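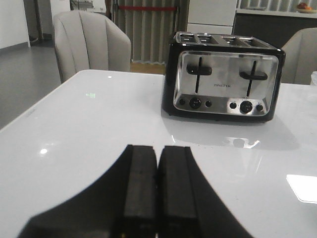
Zivitz robotics club says its arm can make breakfast. It has until October to prove it

The student robotics club at Zivitz College will enter a toast-making arm in this year's Vusia Household Challenge, its adviser confirmed on Thu 15 May. Whether the arm can make toast is a harder thing to pin down.

The club's application for college funding describes a system that will "prepare a simple breakfast without human help." Asked what that covers at present, club president Ieuan Hopkin narrowed it down a bit. The arm can find a four-slice toaster on a table, move up to it and press a lever. Putting bread in the slots is being worked on. Taking toast out has not been started, and butter is not in the plan.

"The lever is the hard part," Hopkin said. "People think it's the bread, but you have to push straight down and keep pushing until it catches. If you come in at a slant, you just shove the toaster across the table."

The club says it has recorded 2,511 practice runs since the winter break. It does not have a success rate for them. Hopkin said the early runs were logged by different people using different rules, and that some counted as good if the gripper touched the lever at all. A new scoring sheet is now in use – the club would not share results from it yet.

Shiny surfaces are another problem. The arm relies on a small camera mounted near its gripper, and members say polished tabletops and chrome confuse it. Contest rules do not let teams choose the table.

The college has put $2,000 into the project, most of it spent on a replacement motor and gripper parts from Garrido, a supplier two towns over. A second request is pending. Some on the student activities board have asked why the club dropped last year's sorting machine, which worked, for something that so far does less.

Adviser Emlyn Mostyn, who teaches the evening electronics class, did not argue with the question. "I'd ask it too," he said. "They learned more from this one. That doesn't mean it'll place."

The Vusia event gives each team 12 minutes and up to 4 attempts. Last year's winner, a team from Javidus Technical, folded one towel.

The Zivitz club has 12 members and meets on weekday evenings. A public demonstration planned for this month has been moved to the fall.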